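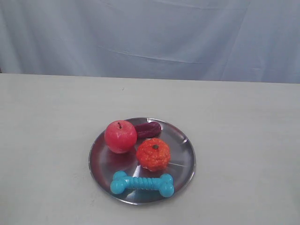 Toy apple and other toy pieces on a steel plate

Unit 2: Planning and Writing the Timed Essay
Fenmont Academic Skills Program
Course handout, prepared by Nuwan Wijesinghe

Purpose of this unit

Students enrolled in the February intake will sit a timed essay as part of the final assessment. The unit covers reading the question, planning under time limits, and organising paragraphs so that a marker can follow the argument on a single reading. It assumes that students have completed the grammar review in Unit 1 and have the course reader, Statcombe Readings for Senior English, with them in class.

Reading the question

Most essay questions contain a topic, a limit and an instruction. The topic names the general subject. The limit narrows it to a period, a text or a point of view. The instruction is usually a verb such as discuss, compare, evaluate or explain. Underline the verb first. A student who describes two characters when asked to compare them will lose marks, however well the description is written.

"Compare" asks for similarities and differences. "Evaluate" asks for a judgement supported by evidence. "Discuss" is broader, and students should still reach a position by the final paragraph.

Planning

Set aside 11 minutes for planning. Write the main claim in one sentence at the top of the page, then list the points that support it. Each point needs at least one reference to the passage. Points that cannot be supported should be crossed out at this stage — it is much harder to remove them once the essay is under way.

Plans are collected with the essay but are not marked. They may be written in note form.

Paragraphs

Open each body paragraph with a sentence that states its point. Quotations should be short and built into the student's own sentence. Avoid beginning a paragraph with a quotation. Linking words such as "however" and "therefore" are useful only where the ideas are in fact linked in that way.

Practice task

Read the Flarnholm passage in the course reader (748 words). Write a response of at least 300 words to the following:

Evaluate the writer's claim that small towns remember their history better than cities do.

Work without a dictionary. Leave a blank line between paragraphs for tutor comments.

Submission

Practice essays are due at the start of the next tutorial. Students in the Yousafzai Room group should leave their work in the tray beside the door. Late work will be read but will not receive written comments.

Before the next class

Revise the section on introductions in the course reader and bring one opening paragraph, typed or handwritten, for group editing.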